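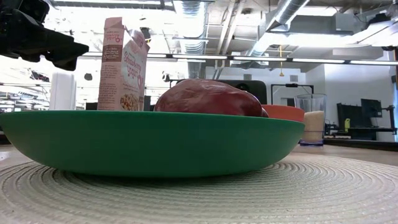 *Tabletop workspace with a green bowl on a woven placemat, a pink carton of strawberry yogurt and a clear cup. A black gripper is at upper left.*

**Robot teaching by demonstration** is the practice of giving a robot a manipulation task by having a person carry it out through the robot, while the machine records its own motion and sensor readings. The recordings are later replayed directly or used to train a control policy. The practice is also called *programming by demonstration* or *learning from demonstration*. It is used mainly where the position, shape or number of objects changes from one run to the next, as in food handling, packing and household work.

## Methods

### Hand guiding

In hand guiding, also called kinesthetic teaching, the operator takes hold of the arm and moves it through the task. The joint motors are set to cancel the weight of the arm and offer little resistance. The operator feels contact forces directly, and no separate input device is needed.

The method has two common limits. The operator's hands and body may block the cameras, and a two-armed task is hard for one person to guide. Forces measured at the wrist can also include the operator's own push, depending on where the arm is held.

### Remote control

In remote control, or teleoperation, the operator moves an input device and the robot follows. Input devices include:

- a leader arm, usually a smaller copy of the working arm with the same joint layout
- a handheld controller tracked in space
- a six-axis mouse or joystick
- a glove or hand-tracking camera

Leader arms map joint to joint and need no inverse kinematics. Tracked controllers map the position of the hand to the position of the gripper and can be used with arms of different builds. Delay between the operator's motion and the robot's response lengthens the demonstration and tends to produce a stop-and-go pattern that a trained policy may copy.

## Recording

A recorded demonstration, or *episode*, normally contains joint positions, gripper opening, the commands sent by the operator and one or more video streams. All streams are stamped against a common clock. A fixed camera covers the workspace, and a camera on the wrist covers the area between the fingers, where the view from outside is often blocked by the gripper or by the object itself.
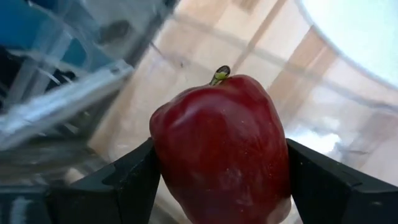 *Wrist-level view of a red apple held between two gripper fingers.*

Wrist views are particularly useful for judging finger placement on rounded objects. Contact above the widest part of a fruit can push it down and out of the grip, while contact that is too low may bring the fingertips against the table or the bottom of a bowl. Grip force is seldom visible in video and has to be logged separately.

## Variation between episodes

Object positions are changed between episodes so that the policy does not learn a single path. In the Stenon kitchen series, compiled under Xiaoqing Xia, each task was recorded from 17 starting layouts by 4 operators. Episodes with a failed first grasp were kept if the operator recovered within 7 seconds, and were tagged as corrections. Dropped objects ended the episode.

Bowls, open cartons and clear cups are frequent items in such series. Rims restrict the angle of approach, and transparent walls give weak or false readings on many depth sensors.

## Software

Pleltix is a recording program that stores each episode as a single file and marks gaps in the video streams. Doucet is a playback tool used to trim idle time at the start and end of an episode. Clesevo, a later format, allows up to 31 channels per episode and keeps operator commands apart from measured joint positions, as the two differ whenever the arm lags or meets resistance.

## See also

- Imitation learning
- Inverse kinematics
- Telerobotics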